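Maite Prieto
@maiteprieto_rooms

Thread on meeting tables, following the Dernley refit. Most of what goes wrong in a shared room goes wrong at the table, and most of it can be fixed without buying another one.

2/ Start with the finish. A glossy brown top looks good in a brochure and is hard work under ceiling lights. Reflections land at reading angle for anyone on the far side. A matt desk pad at each seat costs little. Refinishing the top at Dernley was quoted at 2,119 pounds, so we bought pads.

3/ Wipe gloss with a barely damp microfibre cloth, then a dry one, along the grain. No spray polish. It builds up in a film, and the film shows every forearm.

4/ Plants. One pot with broad leaves near the end of a long table is fine. In the middle it blocks sight lines once people sit down. Always a saucer or a sealed outer pot - a white ring on a varnished top is a two-hour repair at best.

5/ Keep the long side walls for things that are used standing up: a counter, a small appliance for lunches, a whiteboard on its own stand. Seats at the table then keep their backs clear.
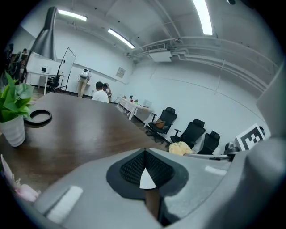 Kedir Habte
@kedirhabte
Replying to @maiteprieto_rooms
Would you keep the microwave in the same room at all? Ours at Grakuvano went into the corridor in December and the complaints about smell stopped, but now there is a queue outside the door at noon.

6/ Kedir - depends on the extraction. With none, move it out. With a window that opens, leave it in and agree a cut-off time before afternoon meetings. A queue in a corridor is also a fire route problem, so check the clear width first.

7/ Whiteboards on stands: tilt is for writing comfort, but tilt also picks up ceiling glare. Set it from the furthest seat, then lock the hinge. Keep the office chair out from in front of it. A chair parked there ends up as a shelf for coats.

8/ Clearance. We allow 999 mm from table edge to the nearest fixed furniture on the walking side. Odd figure, I know. It was a metre on the drawing and the skirting took the rest.

9/ Loose items on the top at the end of the day: back to a tray on the counter. We had 3 trays at Dernley and now have one, with a label. It gets emptied every evening.

10/ Cable covers next, once the samples arrive.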